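Course notes, service robotics – week 8, demo visit
Written up from my own scribbles, August 22, 2021. Slides to follow when Ilari sends them.

Visit to the Postell care lab. Host: Lenni Toivonen, with Ilari Eskola on the operator side. Two parts, handling and then furniture. Read the Kauppinen chapter on contact before the next session, it covers most of what came up.

Part 1 – handling. Small household and pharmacy items, jars and boxes. Main point from Lenni: grip planning starts from the thumb. Pick the thumb contact first, then see which fingers can oppose it. Students usualy do it the other way round and end up with the object tilting. Softgels in a jar are a moving load, so the center of mass shifts when the jar tips. Open jar = keep it upright, obviously.
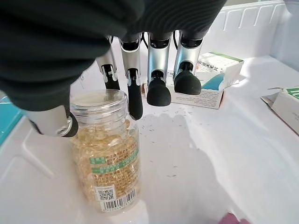 Fig. 1. Thumb and finger contact on an open jar of softgel capsules, wrist camera.

Note the pads. Contact area matters more than force for thin plastic. Someone asked about label friction vs. bare plastic – Lenni says test both, don't assume. Also the view problem: at close range the hand hides a good part of what it is working on. Worth a paragraph in your report.

Part 2 – furniture. Drawer cabinet on casters, next to a hospital bed. Different problem altogether. Whole body now, legs and balance, low reach. Contact down at the cabinet front with the left hand, right arm free.
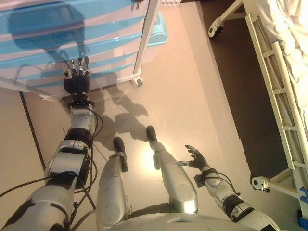 Questions I wrote down for the exercise: where does the reaction force go when a hand pushes on something with wheels? What does the free arm do for balance? How would you detect that the cabinet has started to roll before the body follows it? Ilari's answer to the last one was joint torque first, vision second. He sets the loop on the Vusley simulator at 600 Hz, and the logger is slower so dont trust the timestamps too much.

Also glare. Shiny drawer fronts and a shiny floor, plus the robot throws its own shadow on what it's looking at. Segmentation people take note. 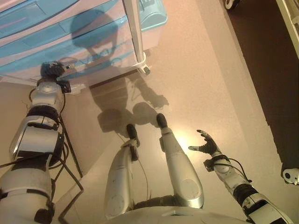 Fig. 2. Head camera view: left hand at the bottom drawer, robot's shadow across the drawer fronts.

For the report: 900 words max, one sketch of the contact forces, either part 1 or part 2. Pick one and do it properly. Sketch by hand is fine – label the axes please. Upload to Flustis under "demo visit", file name with your group number.

Still to check: friction values in the handout table, row 42 looks wrong. Will fix in the October version.

Service robotics course notes | Contact: course page on Flustis | © 2021 | Back to top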